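Notes from Bench 4: the arm is coming in January
Bullusdale plant newsletter, 12/4/24

A lot of you have stopped me in the hallway to ask what's going on with the connector bench, so I figured I'd put it all in one place (and maybe get to eat my lunch while it's hot).
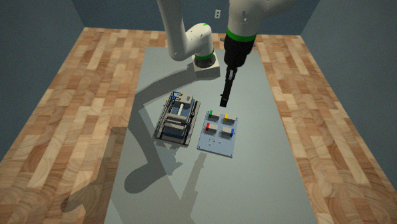
I've been sitting in on the simulation runs with the folks from Grallari, and I'm kind of hooked. They work out the moves on screen first, with the blue board and the four little blocks with the colored ends, before anything gets bolted down in our building. I thought it would look like a cartoon. It even has shadows!

So, what changes for us? The arm takes the repeat handling on the Tomaszewski order, 900 boards a week, and that's the job that wrecks everybody's wrists by the end of a shift. Mine included. Inspection stays with people, and so does rework. The bench crew stays the same size, and I asked that one twice.

Training is 40 hours, paid, on the day shift. There are 15 spots in the first group and the sign-up sheet is by the Bolberg line. You don't need to know any programming — I sure don't, and I managed to move a block on my second try.

I do have one gripe. We're losing the radio shelf to make room for the safety fence, and I'd like it put back somewhere before the arm goes live. Ideas welcome, ext. 363.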